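The Coat Rack Problem

By the time I got up the stairs to the workshop they had already named it. Veltach, they called it, as though it were a moon. I had been told there would be a robot, and what there was, at four in the afternoon, was two grey grippers you held in your fists and a great deal of talk.

"You do the job yourself," said the woman with the teal hair, "and the arms learn it off you later."

"What arms?"

"The ones we're building."

I put my bag down and looked at the coat rack everyone seemed so interested in. 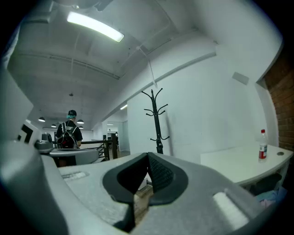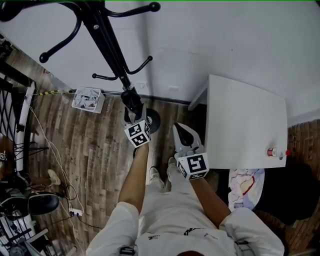
"So who is doing the work, you or the machine?" I asked.

"For now, us. The grippers record where our hands go and how the fingers close. The machine gets its turn when there's enough of it to copy."

"And how much is enough?"

She said the man who had written the software thought 2098 goes at it. They had done 286. I worked it out on the stairs in my head, at the rate they were going, and came to the conclusion that I could have hung up every coat in the county.

I should say why I was there at all. My brother-in-law had put money into Veltach, £555, which he did not have, and my sister wanted somebody with a level head to go and see whether it existed. I repaired lifts for most of my life. A lift either comes when you press the button or it doesn't, and I have never had to be told that it was learning.

They let me have a go. The grippers were lighter than I had expected and I disliked them at once. You squeeze, and the fingers come together a little way out in front of your own, and for the first minute you feel like a man eating peas with oven gloves on. I dropped the scarf. I dropped it again. The third time I got it over a hook and it slid off the other side.

"That's good," said the lad in white at my elbow. "We keep those too."

"You keep the mistakes?"

"Some of them."

"Which ones?"

He didn't know. He went to ask, and I stood there holding the things out in front of me like a pair of crabs. From across the room I could hear them arguing about it in low voices, whether the bad ones went in the Nirkero folder or the other folder, and what the other folder was for.

I did 17 in the end. I hadn't meant to. Somewhere past the tenth the scarf began to go where I sent it, and I noticed that I had stopped looking at my hands. I was annoyed about that on the drive home. All that rubber and plastic, and the only thing in the building that had learned to hang up a scarf was me.

My sister rang before I had my shoes off.

"Well?" she said. "Is there a robot?"

"There's a coat rack," I said.

"Is he going to get his money back?"

I thought about the woman with the teal hair, who had shaken my hand and asked if I was free in August. I thought about the lad asking me to slow down on the turn, because I had a nice turn and they wanted it clean.

"No," I said. "I shouldn't think so."

"You sound odd."

"I'm tired. My wrists hurt."

She went on for a while about the kitchen he was supposed to be paying for. I had my jacket over my arm, and I was looking at the hook by my own front door, and trying to remember which way round I had done it.

Comments (3)

pegandline: My dad fixed lifts as well and this is exactly how he'd have gone about it. Did he go back in August?

Mossbank: Liked it up to the phone call. I don't believe anyone would get better at it in 17 goes, I've tried something similar and I was hopeless all day.

old_spanner: "Which ones?" Best line in it. I have sat in that meeting.

More short fiction
The Sultana Tin
Esar, Before the Rain
A Quiet Word with the Boiler
Left Luggage

Contact | Copyright remains with the authors | Back to top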